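Onorby Down Wash, 1000 ml

Home > Laundry > Coats and outdoor wear

I started making this in my own kitchen after I ruined a perfectly good winter coat with ordinary washing powder (it came out flat as a pancake and smelling of wet duck, and I sulked for a week). Four winters on, it's the thing I sell most of, and from October onwards I can hardly keep it on the shelf!

It's a mild liquid soap for padded jackets, gilets, sleeping bags and duvets, whether they're filled with down or the synthetic stuff. No bleach, no softener and only a very faint scent, which is a bit like clean cotton. I did try a lavender one and my customers were quite firm with me about it.

How much to use

One bottle does 12 jackets in a normal front loader. That's a capful and a bit, poured straight into the drawer once you've given the drawer a good rinse. Old softener hangs about in there and it's murder on down. Sleeping bags want a double dose.

Wash at 30, gentle cycle, then run an extra rinse. Zips done up, pockets emptied, please – I've washed more lip balms than I care to admit.

Drying

Now this is where people lose heart. A padded coat looks dreadful when it comes out of the machine, all lumps and sad corners, and it needs hours. Low heat in the tumble dryer with a couple of the Grusano wool balls (sold separately, pack of 4) and take it out every so often for a shake. If you haven't got a dryer, lay it flat somewhere airy, turn it over when you pass and break up the clumps with your fingers.

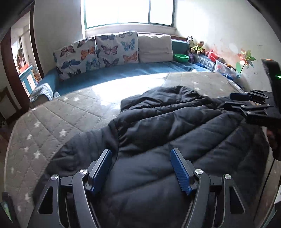

Don't put it away until you're sure the filling is dry right through, and do hang it loosely. Those vacuum bags are lovely for space but I wouldn't leave a down coat in one all summer.

Sizes

1000 ml bottle
2000 ml refill pouch, which fits the Custel pump if you already have one

Both go out from my unit by second class post. Order before noon and I'll get it in that day's sack.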